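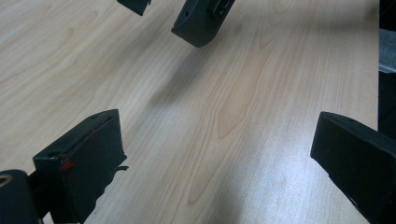
Figure 1. Light-colored wood tabletop, with the pointed arch grain in the center and glare at lower right.

Does the Wood Grain Hide the Mess? A Report on the Tabletops in the Kalville Study Room
Anqi Cai, Relu Stoica and Catinca Buzatu
Course project, Materials in Everyday Use
Supervisor: Laurențiu Ardeleanu
Jul 26, 2023

1. Why we did this

The Kalville study room got new tabletops last year from a supplier called Tudose. The sales sheet makes two claims. The first is that a pale surface with visible grain "disguises daily wear." The second is that the finish is "low glare." Both claims were repeated in the department newsletter, and as far as we could find out, no one had checked either of them. We did not expect much from a sales sheet and we tried to keep that from affecting the test. Readers can decide how well we managed.

2. What the surface is like

The grain runs mostly on a diagonal and forms long arches and stretched ovals. One tan streak is darker than the rest (Figure 1). The sheet says "natural wood character." We could not tell by looking whether the top layer is veneer or a printed laminate, and the supplier did not answer our two emails. Bhupendra Prajapati from the workshop thought laminate but would not put it in writing. For this report we just say wood tabletop.

3. Method

We asked 31 students to sit at a table and point to every mark they could find in 30 seconds. Before each sitting we put down pencil dots and dried tea spots in places chosen from a grid. Half of the marks went on busy grain and half on plain areas. We then did the same on an old solid gray table from the Tultden building. One student's sheet was lost, so the results use 30.

For glare, each student read a printed page lying flat and then told us if they had moved their head or the page to avoid a reflection. This is a weak measure. We had planned to borrow a light meter and did not get one.

4. Results

Pencil dots on busy grain were missed more often than dots on the plain areas. So the first claim holds for small, thin marks. It does not hold for tea. Students found nearly all the tea spots on both tables, and several said the pale color made them easier to see.

The low glare claim did worse. The finish has a soft sheen, and in Figure 1 the reflected light is strong enough that the grain at lower right goes almost white. More than half of the students said they had moved to avoid a reflection. We would not call this finish low glare, though on the gray table the answers were only slightly better.

5. Problems with our test

The students knew they were looking for marks, and people sitting down to study do not do that. The gray table is years older and had scratches of its own, which some students pointed to and we had to throw out. The light also changed between sittings – we closed the blinds for the later ones and should have done it from the start.

There is also a question we did not ask early enough. If a table hides pencil, it may simply get wiped less. Relu wanted this in the results. The rest of us thought it was a guess, so it is here.

6. What we would do next

Repeat the glare test in August with fixed lighting and a real meter, and include a matte table from Kanard, the other supplier on the approved list. Until then we suggest the newsletter drop the words "low glare."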